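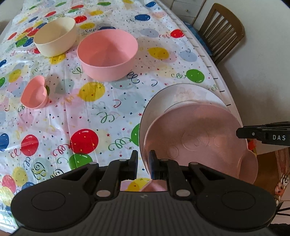 About Flirkirham Yacht Survey

Most boats for sale are described by the person selling them. We think buyers should keep that in mind when they read phrases like "lovingly maintained" or "ready to cruise," and we started this business because too many of them didn't.

Flirkirham is a small survey and delivery firm working on used sailboats from 25 to 50 feet. We inspect them before purchase, we inspect them for insurance, and now and then we sail them home for owners who live a long way from where they bought. We don't sell boats. We don't take a finder's fee from brokers, we don't get a cut from any boatyard, and we won't recommend a lender. A few people have told us this is a poor way to run a company. It may be.

Who we are

The firm was set up by Lech Zieliński, who spent his early working life in a rigging loft and then far too long racing other people's boats. His first boat of his own was a 31-foot sloop called Duda. She came with a glowing three-page survey and a deck core you could push a screwdriver into. He still has the survey. The deck took two winters.

There are 3 of us now. Lech does hull, deck and rig. The other two handle engines, electrics and paperwork between them, and all of us go out on sea trials. None of us wears a blazer.

What we don't believe

We don't believe in the word "refit." It can mean a new engine, new standing rigging and every through-hull replaced. It can also mean cushions. When a listing says money has been spent, we ask to see what it was spent on, and a surprising number of folders get very thin at that point.

We don't put much faith in engine hours either. A low number on a 20-year-old diesel can mean a careful owner, a new gauge, or an engine that sat cold in salt air for ten seasons. We would sooner see oil analysis and a cold start.

Race results tell you that a boat was fast with a good crew and clean sails. They tell you very little about her chainplates. Hard racing loads a boat in ways a weekend sailor never will, and we look at former racers with that in mind: keel bolts, mast step, bulkhead bonding, rudder bearings.

And moisture meters. We own two and use them on every job, but a meter reading with nothing behind it is just a number. If a report gives you a page of readings and no opinion, ask for the opinion.

How we work

A pre-purchase survey takes a full day for most boats, with the hull out of the water for at least half of it. We tap, we crawl, we empty lockers. If a panel is screwed shut and the owner won't let us open it, the report says so in plain words. Then there is a sea trial if the weather and the seller allow one.

The written report follows. Ours tend to run long, and the first page is always the same: what is unsafe, what will cost you real money soon, and what can wait. You can stop reading there if you want to.

The fee is $630 for boats up to 35 feet, haul-out not included. Larger boats are quoted one at a time. Travel is charged at cost.

We are often asked whether a boat is "a good deal." We'll tell you what condition she is in and what similar boats have sold for. Whether you should buy her is your business, and we have talked to enough happy owners of terrible boats to stay out of it.

Deliveries

We take on up to 12 deliveries a year and turn down more than that. The longest so far was 2083 nautical miles, in a ketch named Grikesness whose autopilot quit on the second night. We hand steered the rest. Since then we bring our own spares, and we charge for a third crew member on anything longer than four days. If that makes us more expensive than the next firm, so be it.

We won't deliver a boat we haven't looked over ourselves. A survey from somebody else doesn't change that.

Where to find us

Our office has been in the old sail loft at Kustham Marina since April 2019, up the outside stairs at the north end of the yard. We are out on boats most of the day, so please call or write before coming by. Messages get answered in the evening.

If you are selling and would like a survey to show to buyers, we'll do one. It will be the same survey we'd write for them, and we won't take anything out of it afterward. Please don't ask.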